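Print this page | E-mail this to a friend

A day out at the Flirkbridge table and display fair

I have been meaning to get to Flirkbridge for years, and in June I finally managed it. The fair fills the old wool hall behind the station, plus the yard and two upstairs rooms that I only found after lunch because the staircase is tucked behind the tea counter. Forty-six stands this time, according to the leaflet, and I think I stopped at nearly all of them!

If you don't know it, the whole thing is given over to dressing tables, shelves and shop windows. Baskets, trays, cloths, candles, dried flowers, pretend fruit, pretend bread, and more sorts of greenery than I knew existed. It sounds narrow, and I did wonder on the train whether I would be done in an hour. I was there from just after ten until they started stacking the chairs.

The ground floor is mostly sellers. McKinnon had the big corner by the doors, all linen and rush baskets, and very good to handle – nobody minds you picking things up. I bought a flat basket for the hall table and then had to carry it round all day like a tea tray, which made the narrow aisles interesting. Next along was a lovely stand of old kitchen crates, and opposite that a couple selling nothing except ribbon, on reels, in every green you could want.

Upstairs was my favourite part. The rooms are lighter up there, with tall windows on the street side, and the tables are set out as little arrangements you can walk right up to. Vornia had the front room. They make artificial leaves and fruit for cafes and show houses, and I will admit I used to be a bit sniffy about that sort of thing. My gran had a bowl of wax grapes that gathered dust for thirty years and put me off for life. Well, I have changed my mind.
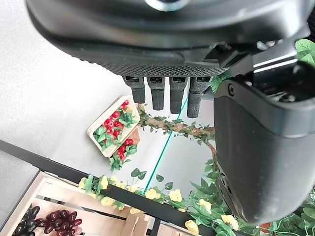 What won me over was the simplest part of it. One small wooden tray, some bright leaves, a good heap of shiny red berries, and the pale table underneath. I would have gone on adding to it until there was no room for a cup. The berries look so much like cherry tomatoes that I wanted to pop one in my mouth, and the green next to them makes the red sing. The tray has a low edge, with more berries spilling on below it, and setting it at a slant makes it look as though someone has just put it down on the way in from the garden. I came home and turned everything on my sideboard a few degrees. It helps!

I got talking to the woman on the stand about leaves, and learned more in ten minutes than I have from any magazine. Bend the stems before you put them in. Have some leaves facing away from you, as they would on a real plant. Wipe them with a barely damp cloth and never spray them. Mix two greens, always, even in something tiny. She had been dressing tables for 34 years and could fix a sad-looking bunch with one twist of the wrist.

The back room belonged to Loltlow, who do the trays and boxes. Pale wood mostly, with a few painted ones, and sizes from a soap dish up to something you could serve a Sunday roast on. I liked the small ones best. They had a bench where you could have a go at filling one yourself, and I spent far too long there with a handful of moss and some very stubborn twigs. Mine came out looking like a hedge after a storm. The little girl beside me made a beautiful one with three leaves and a lemon.

Lunch was a cheese and onion pasty from the yard, eaten on a wall in the sun. Go early, as they had sold out of everything bar the plain scones by one o'clock. The tea is good and comes in a proper mug.

A few practical bits. Entry was £9 on the door and they take cards. It is a 15 minute walk from the station, flat all the way and signposted, though the last sign points at a car park and you need to ignore it. There is a lift to the upper floor, at the far end past the candle stands. Take a strong bag and leave your big coat at home – the hall gets very warm by the middle of the day.

I came back with the basket, two reels of ribbon, one small Loltlow tray and a bunch of Vornia leaves, which are now on the kitchen windowsill with some real tomatoes from the greengrocer. I am already eyeing up the bigger tray for next year.

Print this page | E-mail this to a friend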